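Keep the Old Gear Running

December 19, 2020

Our office replaced its server in June. The old one was not broken. The support contract had run out, and Ziltemer, the firm that sold it to us, would not renew at any price. So a working machine went out the back door and a new one came in the front, and the bill went to a business with 20 staff and a poor year behind it.

I think that is a bad way to run things, and the law should say so.

Car makers have to live with independent mechanics. Nobody expects you to scrap a ute when the warranty ends. Computer hardware gets treated differently, mostly out of habit.
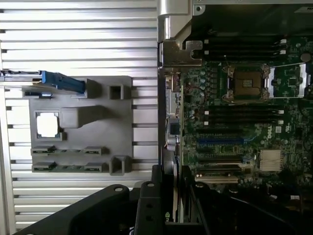 The usual defence is safety. Stastex makes it in every brochure: only authorised parts, only authorised hands. Fair enough for a power supply. It is a weak argument for a plastic clip or a fan, and those are the parts we could not get. We waited 2 months for a drive latch from Filtitz and were then told the line had been discontinued.

Other trades manage. The farm supply shop in Ejigu still stocks pump seals older than I am, and it makes money on them.

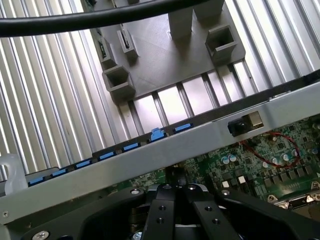
A grey 3D-printed tray on ribbed aluminium, with a black cable across the top.

What I would ask for is modest. Sell spare parts for as long as the product is likely to be in use. Publish the service manual. Let any competent repairer do the work, and let the customer decide when the thing is finished.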